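Ticket 3574: Two-arm plate cell, repeated stops at shift change
Site: Norport. Opened 22/07/2019. Priority 2. Status: open, monitoring

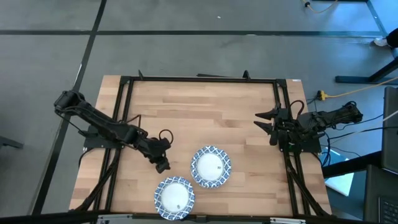

Reported by the packing team lead at Norport. The Geagea cell stops within the first few minutes of the late shift and has to be restarted by hand. Error on the panel is "pick position not confirmed". It does not happen on the early shift. The job is the one we moved over from the hand bench in July: paper plates with the blue floral rim, label on the white centre, two on the table at once. At the last visit they were set diagonally and nearly touching, with the left gripper pointing down beside the upper plate and the right one open towards the middle. The work instruction asks for a gap of 60 mm between rims.

Update 1, Hastov support
Asked site for the stop log. Received. All stops are on the second plate, none on the first. Arms home correctly after each restart. No fault codes from either gripper. Remote check of joint positions fine.

Update 2, site
Tried the restart order from the manual (left arm, then right). Same result. Also swapped the plates for a fresh pack in case the rims were bent. Same result.

Update 3, Hastov support
Please confirm who loads the table on each shift and how they were shown.

Update 4, site
Early shift loaders had the half-day with Statton when the cell went in. Late shift did not, they were still on the hand bench that week and learned it from the people going home. On the bench you put plates close together to save reaching, and they have carried on doing that. The gap was never mentioned to them. They have also been writing up the stops as operator error against their own names, which they are not happy about, and I have asked for that to be taken off the sheets.

Update 5, Hastov support
Agreed, please do not log these as operator error. Loading gap is the likely cause. Actions:
1. Site to mark the two plate positions on the table top.
2. Statton to repeat the half-day for late shift, 4 people, in paid time.
3. Hastov to change the panel text to "check gap between plates".

Update 6, site
Positions marked. One stop on the late shift since, cleared by the loader without calling maintenance. Training date not yet given by Statton. Late shift would also like to know if the hand bench is staying, as two of them were told different things. I can't answer that on this ticket and have passed it to the site manager.

Update 7, Hastov support
Panel text goes out with the next update. Leaving open until training is done.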